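Resources > Workroom checks > Sorting bin, Rindale hall

Did the bin check on Wednesday – my third go at this list, so bear with me!

Divider clamps: OK. One each side, orange handles, both in place.
Bin walls: OK. I ran a cloth along the top and it didn't snag.
Divider panel: MONITOR. The white is badly worn along the bottom, down to grey metal.
Small items: TIDY. Wooden fork in with everything else again (kitchen drawer, please). 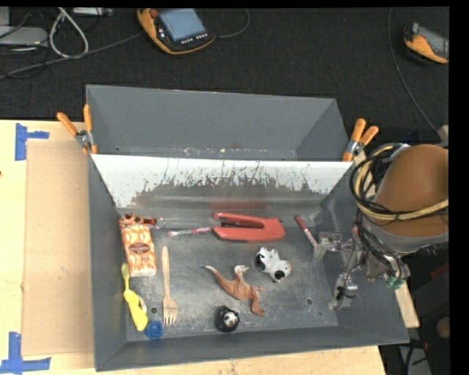 Do the clamps need to come off for cleaning? Leave them on and wipe around them – I only take them off in May.

Contact Rindale workroom | © Rindale | Back to top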